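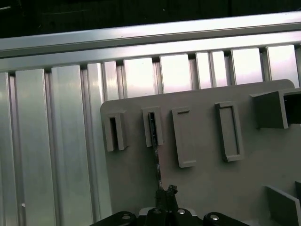

Local Government Reporting – Notes for Session 8: Following a planning decision from start to finish

Hello again everyone. A few of you asked after last session why I keep going on about planning, so I've given it a whole handout. I spent my first years in newspapers thinking planning was the thing you got sent to when the interesting jobs were gone (I was wrong, and I missed some very good stories because of it!). Planning is where a council has to say yes or no to something people can walk past on the way to the store, and readers care about it more than almost anything else we print.

Where the story starts

Most of you will want to start at the meeting. Please don't. By the time councilors sit down to vote, the application has usually been public for weeks, and the neighbors have already had their arguments. Start with the weekly list of new applications. Every planning department puts one out, and it's dull to look at – a reference, an address, one line of description. Read it anyway, all the way down. The one line is often written by the applicant's agent, so "alterations to existing premises" can mean a new window or it can mean knocking out the back half of a building.

Our running case this term is the old Laskowska bakery site in Oledton. You have the papers in your packs. The applicant is a company called Goson, and the plan is for 11 apartments over a ground-floor shop. Look at how the description on the list compares with the drawings. I'd like you to come with one thing the description leaves out.

Reading the officer's report

This is the document that scares people off, and it shouldn't. You can read one in any order you like. I go to the recommendation first, then the objections, then the highways comments, and only then back to the beginning. In the Oledton report the highways section is where it gets interesting, as you'll see. There are only 2 parking spaces on the plan, and the officer calls this acceptable "on balance." When you see "on balance," slow down. It means somebody weighed something up, and you want to know what was on the other side.

Words you need to have straight before you file:

Outline permission – agreement in principle, with details to come later. It doesn't mean building can start.
Reserved matters – the details left over from outline permission, such as layout and appearance.
Delegated decision – made by an officer, with no vote at a meeting.
Deferred – put off. It is neither a refusal nor an approval, and I've seen it reported as both.
Condition – something the applicant has to do or stick to if permission is given.

At the meeting

Get there early and pick up the late papers, sometimes called the update sheet or the addendum. They can change the recommendation completely. Write down who proposes the motion and who seconds it, and don't leave the room until you've heard the vote read out. If you aren't sure what was agreed, ask the clerk. Clerks would much rather be asked than read it wrong in the paper the next day.

Objectors normally get a few minutes each, and they're often nervous. Catch them afterward in the hallway, check how they spell their names, and ask where they live in relation to the site. Do the same for the applicant's side. I've had students come back with four lovely quotes from objectors and nothing at all from the people who want to build the thing, and that's half a story.

After the vote

Keep the file open! Conditions get changed, companies sell sites on, permissions run out. Put a note in your calendar for when the permission lapses. One of my favorite stories came from exactly that kind of note – a site sold to a firm called Likora, with more than 11 conditions still not met and the diggers already booked.

For next time

Write up the Oledton decision in two versions, a short one for the website and a longer one for print. The short one should have the decision in the first sentence. Bring both on paper, please, as we'll be swapping and marking each other's.

Llinos Wogan
Office hours are the hour after class, same room as before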